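Reading Old Household Accounts: notes for session two

Hello again everyone, and thanks for bearing with me last time when I ran on about ink. These are the notes I promised, more or less in the order I'll talk through them. If you missed the first session, ask Ravinder Gagnon for the sheet on handwriting, as you'll want the alphabet page next to you.

We're working from the Trostonham book this term. It was kept by the housekeeper at a middling sort of farmhouse, and it has 295 pages, most of them dull and a few of them wonderful. I love the dull ones, I'm afraid. Candles, candles, soap, a new lid for the copper, candles. You'll get to know her very well through her candles!

Start with the columns. Pounds, shillings and pence run down the right-hand side, and she doesn't always rule a line between them, so 2 on its own may be two shillings or two pence depending on how far over it sits. Check it against the total at the foot of the page. If the total is wrong as well (hers often is, she was hopeless at carrying) then check against the same item in another month.

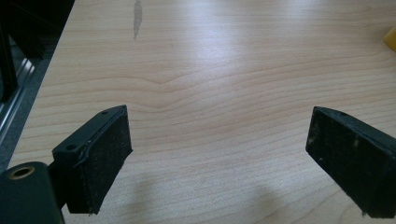
Furniture turns up less often than you'd expect, and people get into a muddle over it. A "board" in the Trostonham book is usually a table, or the top of one, and you have to work out from the price whether she means a scrubbed kitchen thing or something for the parlour. Think of a pale wooden tabletop like the one in the photo and ask yourself how she'd have put it down. Probably "one board, white", and that would be the lot. No maker, no size, not a word on the legs. She knew which table it was and she wasn't writing for us.

The word "white" deserves a note of its own. In her hand it means unpainted or unstained wood, and she uses it for pails and trenchers too. In the Sesthorpe accounts, which a few of you have looked at, it seems to mean painted white, so please don't carry a meaning across from one house to the other without testing it first. I did exactly that in my own first year and had to unpick a whole chapter.

Then there are wages. The maids were paid by the half year and she enters them in a clump, which makes November look ruinously expensive. It wasn't, it was just pay time. Spread the sum over the months before you draw any little graphs.

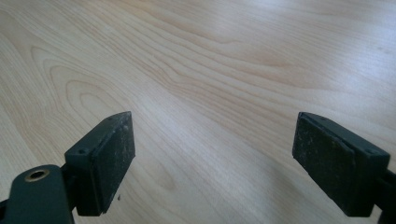 The same goes for malt and coal, both bought in bulk when the roads were good. Philomena Akolgo has put her transcription of the coal entries in the shared folder and it's a lovely clean piece of work, so do use it as your model for layout. Notice that she keeps the old spelling and puts her own guesses in square brackets. I'd like everyone to do that, please, even where the guess seems obvious.

For next time, pick any four facing pages and transcribe them in full. Don't tidy the sums. Mark anything you can't read with a dash and move on, as it very often comes clear two pages later when she buys the same thing again.

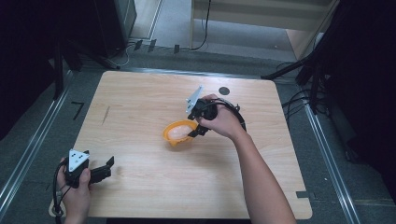 Page last changed: 17 Mar 2023

A few of you asked about the loose slips tucked in at the back. They're bills from tradesmen, and I'd leave them until you're comfortable with her hand, because each tradesman has his own and the chandler's is dreadful. When you do get to them, match each bill to its line in the book and write the page number in pencil on your copy (your copy, not the slip!).

Spellings to look out for: "chaney" for china, "cubbard" for cupboard, "sasspan", and "bason" for basin, which she uses for almost any round dish. "Ditto" is sometimes "do" and sometimes just a wiggle.

Bring a ruler and a soft pencil.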